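Stestia Craft and Gift Cooperative
Minutes of the Display and Stock Meeting

Date: 02/08/2024
Present: Elfriede Hämmerli (Chair), Teresa Louro (Minutes), members of the display group
Apologies: None received

1. Minutes of the previous meeting
The minutes of the May meeting were accepted as circulated. Moved E. Hämmerli, seconded T. Louro. Carried.

2. Matters arising
2.1 The repair to the front window blind has been completed and the invoice from Ots paid.
2.2 The request to Vastero for a longer trading lease remains unanswered. The Chair will write again and copy the letter to all members.

3. Shop counter and accessories display
3.1 The Chair reported that small accessories continue to be mixed together on the counter and that customers have asked for prices to be easier to find. Members agreed that keychains, pouches and jewellery should each have a set place.
3.2 The meeting considered a proposal to buy a second jewellery stand from Ekis. It was noted that the present white stand suits necklaces and bracelets but has little room at the base for rings or earrings. Members were not in favour of a darker colour, which would not match the shelving. The purchase was approved in principle, subject to a written quote.
3.3 T. Louro asked that price tags be tied to the split ring on keychains and not stuck to the charm, as adhesive has marked several of the painted pieces. Agreed.
3.4 Leather goods are to be kept out of direct sun. The pouches will move from the window ledge to the drawer unit before the next change of display.

4. Budget
4.1 A sum of $800 was set aside at the start of the year for display fittings. Of this, $715 remains. The meeting resolved that the new stand be paid for from this amount.
4.2 A request for additional lighting above the counter was deferred - members wished to see the new arrangement in place first.

5. Sorting of small items
5.1 Sorting is to be done at the light wooden table, one kind of item at a time. The jewellery stand is to be kept toward the back so that the front of the table is free for handling stock. 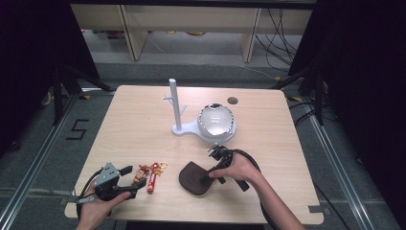
5.2 Keychains are to be laid flat and checked for bent rings and chipped colour before they are tagged. Figures and charms with damage are to be put in the returns box with a note giving the maker's name.
5.3 Suede and soft leather pieces are to be brushed with a dry cloth only. One member asked whether a conditioner might be used on the darker browns. The Chair advised that makers should be consulted before any product is applied.
5.4 Members are reminded to clear the table at the end of each session and to enter finished items in the stock book.

6. Other business
6.1 The key to the drawer unit has been recut. Copies are held by the Chair and T. Louro.
6.2 It was agreed that sorting sessions be limited to three members at a time.

7. Actions
E. Hämmerli - obtain written quote from Ekis; write to Vastero.
T. Louro - prepare new price tags; move pouches to drawer unit.
All members - forward any outstanding stock sheets within two weeks.

The Chair declared the meeting closed. The date of the next meeting will be advised by notice in the shop.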